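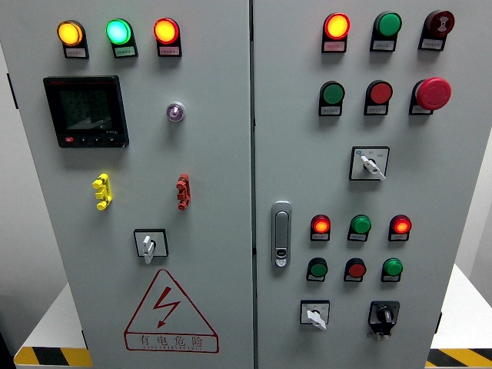
Cell notebook, Murivine workshop
Entry by the cell tech, early shift, May

Started just after seven and had the panel cell to myself until the late morning, so I finally did the finger job properly. Very pleased with how much got done!

Where we were: the Dramani sequence had been drifting on the left door switch (white lever, square black frame, between and below the yellow and red test sockets). The push buttons on the right door were fine all last month. You can be a fair bit off centre on a push button and still get it. A lever is a different animal, you have to arrive on the correct side of it and at the right height, and ours had been arriving a touch low and then sliding along the plate. I'd been blaming the arm. Wrong! It was the hand.

Cycle counter on the hand said 2,738 when I logged on. The Herkon sheet lets you go up to 4,000 between tendon checks, so I wasn't overdue, but I did the check anyway and I'm glad I did. The index finger had more slack than I like at the middle joint. You can feel it if you hold the knuckle still and waggle the tip, there's a soft bit before it bites. The other fingers felt crisp.

What I did, in order, so it can be repeated on the next one:

Arm to park, hand power off at the wrist, cabinet left live as normal (doors stayed shut and latched all morning, no reason to go inside for this).

Slackened the index tendon clamp, wiped it, took the slack out a little at a time. Went too far on the first go and the finger wouldn't straighten fully, so backed it off. Second go was lovely.

Had the wrist cable clip off while I was there. The cable loop was pulling when the hand rolled inwards, so I gave it more length and put the clip further up the forearm. Please don't move it back, it looks untidy but it isn't catching on anything.

Power on, homed the fingers, ran the open and close routine 3 times. Nice and even.

Then re-zeroed in Omura. The old index offset was still the one from commissioning. New value is 766. I've written it on the inside cover of this book as well as in the config, after what happened with the thumb.

Next the approach poses. I brought the hand in from the lower left with the index up and the others curled, slow speed, thumb on the hold button the whole way. Coming in low is the best thing we've changed on this cell, I think. The head camera keeps its view of the lamps and the meter, and the hand stays well away from the mushroom stop over on the right door.
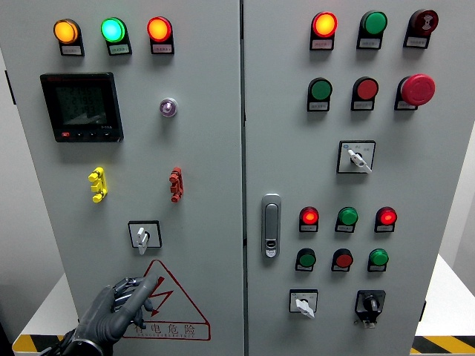

Index up, fingertip by the lower left corner of the warning triangle.

I've saved that as a named pose in Dramani, "low wait". The triangle is a great thing to line up on by eye, much better than the bit of tape I used before. If the tip isn't near that corner when the arm stops, stop there and redo the zero before you let it go any further up the door.

From low wait it's a short straight move to the switch plate. I split it into a quick part and a slow part, with the force limit turned down for the slow part. Under the old setup it was all one move and you could hear it arrive.

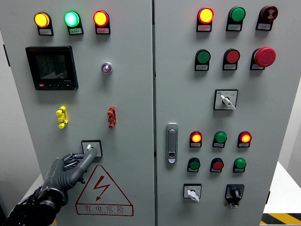

Fingertip at the lower right of the switch plate. Meter lines all around 219.

Ran the touch move on its own for a good long while with a cup of tea, hold button in the other hand. The tip kept coming back to the same patch of plate every time and I couldn't feel any of that slide in the wrist readout. Smashing. I haven't tuned the turn itself yet. The lever wants a push from the side, and I'd like to try it with the middle finger tucked in a bit tighter first, so the knuckle doesn't rub on the plate.

Meter reading from the head camera: the text reader in Dramani copes with the three lines when the hand is low. It still struggles when the display looks dim, and that does seem to change with how the head is tilted. I tried a small nod downwards and the numbers came up clearer. Worth a proper go with a few different tilts. The tiny labels under the lamps are hopeless from that distance and I've switched label reading off for now, we know the layout anyway.

Still to do:
- turn move on the left door switch, slow, with the side push
- same low approach worked out for the selector under the stop button on the right door (careful, the stop sticks out a long way and the back of the hand is wider than you think)
- order tendon clamps, we're on the last spare
- copy the Omura file to the shared drive, I've only got it on the bench machine
- look at the index finger again at the next hundred cycles or so and note the slack here

Left the arm in park, hand powered down, speed override back at the slow setting. Ask me before you put it up!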